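Wovoreck Library to Extend Evening Hours at Gronside Branch

February 12, 2019

The Wovoreck Public Library will extend evening hours at its Gronside branch beginning next month, following a review of how residents use the building after work and school. The branch, which now closes at 6 p.m. on weekdays, will remain open until 8 p.m. Monday through Thursday. Friday and weekend hours will not change.

The library received 246 written responses to a survey conducted in December. Most respondents asked for later access to study space and public computers. Parents of school-age children also requested a homework period in the early evening, and the library will offer one on Tuesdays and Thursdays in the Kovalchuk Reading Room.
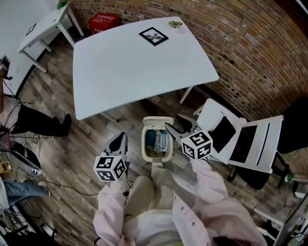 Meeting Space and Reservations

Community groups may reserve meeting space during the new hours at no charge. Reservations are limited to 10 per group in a calendar year and must be made in person or by telephone. Groups that already hold a daytime reservation may move it to an evening without filing a new form - the original request will remain valid.

The extended schedule is supported by a grant from the Julletti Fund, which will cover staffing and utility costs through the end of the year. The library will report on evening attendance before asking the city to include the added hours in its regular budget.

Book returns, holds and interlibrary loans will be handled at the front desk until closing. The parking lot on the north side of the building will stay open 30 minutes after the branch closes.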